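Chapter 11
What Does a Number Measure? Counting, Claims and the Household Survey

Before you read

Write down how many glasses of water you drank last Tuesday. Do it now, before going on to the next paragraph. Keep the slip of paper somewhere you can find it, for you will need it again in Section 11.4.

11.1 The trouble with asking

Most of what is known about how people eat, sleep, spend and clean comes from asking them. Somebody writes a list of questions, somebody else fills in the answers, and a few months later a sentence appears in a newspaper that begins "The average household." This chapter is about what happens between the list and the sentence, and it takes the view that a good deal goes wrong there.

You probably put down a number for the water. Very few students leave the slip blank. Yet unless you keep a diary, you had no way of knowing. What you wrote was a guess built out of habit ("I usually have five or six"), a sense of what is proper (water is good for you) and a wish to get on with the chapter. A survey clerk would have entered it in a column beside the answer of someone who measured every glass, and from then on the two would have looked exactly alike.

Keep that in mind when you meet a figure with a decimal point in it. A decimal point tells you how the arithmetic was done. It tells you very little about the people who answered.

11.2 The Kitia kitchen survey

We will work through one case at length. The town of Kitia ran a survey of its kitchens, paid for by Heffernan, a firm that sells dishes. Forms went out in February to 366 households. Each form asked how many plates, bowls and cups the household owned, how many were used on a normal day, and how many had been broken in the past year.

The report that followed claimed that Kitia's families owned "too few dishes for modern living." It was quoted widely, and the town of Skevano, not wanting to be left out, ordered a survey of its own using the same form.

Look at the three questions again. The first can be answered by opening a cupboard, though we have no evidence that many people did. The second depends on the words "normal day," which the form did not explain. Is a day with guests normal? Is Sunday? The third asks people to remember small accidents across twelve months, and people are bad at this. A favorite bowl that broke is remembered for years. A chipped saucer is forgotten by the weekend.

Then there is the matter of who sent the forms back. Only 60 did. The report mentions this on its last page, in the notes, and everywhere else it speaks of "the families of Kitia." Those who reply to a form on dishes may be the ones who care about dishes, or the ones who were home, or the ones who thought a free gift might follow. We can't tell. The other 306 households are silent, and the report treats their silence as if it were agreement.

A word about Heffernan. It would be easy to say that a seller of dishes paid for the result it wanted, and leave the matter there. Resist this. A study can be paid for by an interested party and still be sound, and plenty of poor ones have been paid for by people with nothing to gain. Knowing who paid tells you where to look hard. You still have to look.

11.3 What counts as a bowl?

Suppose now that every household had replied, that each had opened its cupboards, and that all of them were truthful. We would still have to ask what they were counting.

The Kitia form had one line for "plates" and one for "bowls." Several people wrote in the margin to ask where a deep plate should go. One asked about a bowl used for keys. Another owned a serving dish that held soup in winter and cut fruit in summer, and entered it twice. None of these people was being foolish. The words of a survey look firm on the page and turn soft as soon as they are applied to actual objects, which come in every depth and width a potter or a factory cares to make.

The usual cure is to write a rule. The Hindik method, used in some later surveys, calls a dish a bowl if its depth is more than a third of its width. The rule is clear and two clerks will mostly agree when they apply it. It also turns a number of things that everyone calls plates into bowls. Agreement between clerks is worth having, but two people can agree perfectly on a poor rule, and their agreement is then printed as proof of quality.

Angle matters as well. A dish judged from across a room, or from straight overhead, or half hidden by something else, may be put in a different class from the same dish held in the hand. Surveys that work from pictures instead of forms have this difficulty built in, and it is seldom mentioned in their summaries.

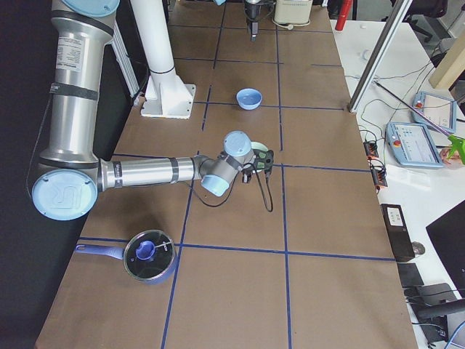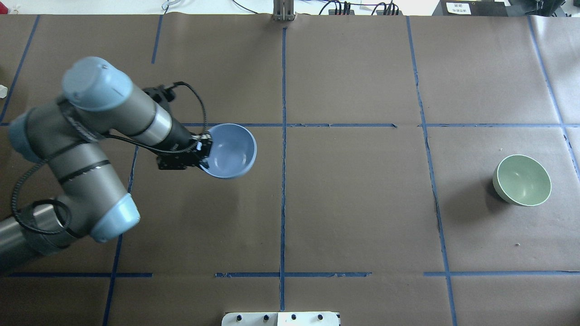 Dishes on a surface covered in brown paper and marked into a grid with blue tape.

A grid of any kind makes people feel that measuring has begun. Squared paper, a table with ruled lines and a form with boxes all have this effect, and it should make you a little wary. Boxes have to be filled with something. If the form has no box for "don't know," the person who doesn't know will put a number, and the Kitia form had no such box. Of the replies that came back, 21 gave the same figure for bowls owned and bowls used daily. Perhaps these were tidy homes with nothing to spare. It seems at least as likely that people wrote one number, got bored and wrote it again.

The Skevano survey was meant to settle such doubts. Its results were close to Kitia's, and this was taken as support. But a form with a fault in it will give the same fault wherever it is sent. Two clocks set from one wrong clock will agree all day.

11.4 Questions to carry forward

Find your slip of paper. For one full day, keep a tally of each glass of water as you drink it, and set the two figures side by side. Don't be too pleased if they match. You knew you were being counted, if only by yourself, and that changes how people drink.

As you do this, decide what you will treat as a glass. Does half of one count? Does tea? Write your rule down before you start, then note each time you were tempted to bend it. Bring both the rule and the notes to class. Section 11.5 takes up the sample, and asks how many replies would have been enough for the Kitia report to say what it said.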